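Studora Work Table, Model Stevirel
Section 4: Leveling, Joining and Care of the Tabletop

4.1 Before You Begin

The table is supplied with two top panels, which meet in a straight joint. Complete Section 3 (Legs and Frame) before starting this section. Two persons are required to lift the panels.

CAUTION: Do not load the table until step 6 is complete. The maximum load for each panel is 200 pounds, evenly distributed.

4.2 Joining the Panels

1. Set both panels on the frame with the finished side up.
2. Slide the panels together until the joint shows as a thin, even line along its whole length.
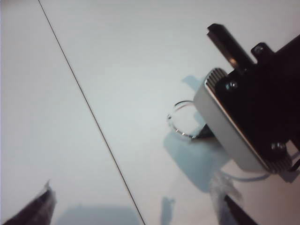

3. Run a fingertip across the joint at several points. If one panel stands higher than the other, turn the leveling foot nearest the high point clockwise, one half turn at a time.
4. Insert the joining bolts from below and tighten them by hand only.
5. Check the top with a level, first along the joint and then across it.
6. Tighten the joining bolts with the supplied key. Stop when resistance is felt.

NOTE: Overtightening may draw the panels out of line. If this occurs, loosen all bolts and return to step 2.

4.3 Placement in the Room

Position the table so that daylight reaches the work surface from the side. A white top reflects strongly, and direct light may cause glare for seated users. Leave enough clearance along the far edge for a person to pass.
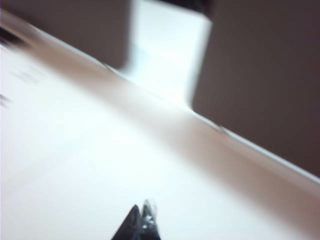
Where glare persists, rotate the table a quarter turn or fit a blind. Recheck the level after any move, as floors are seldom even throughout a room.

CAUTION: Lift the table when moving it. Dragging places strain on the joint and may loosen the leveling feet.

4.4 Cleaning

Wipe the surface with a soft cloth dampened with water and mild soap. Wipe along the joint, not across it, and dry at once. Scouring pads, bleach and solvents will dull the matte finish and are not covered by the warranty.

Inspect the joining bolts each January and after every relocation. Replacement bolts are listed in the Drirlow parts sheet.

Revised February 13, 2022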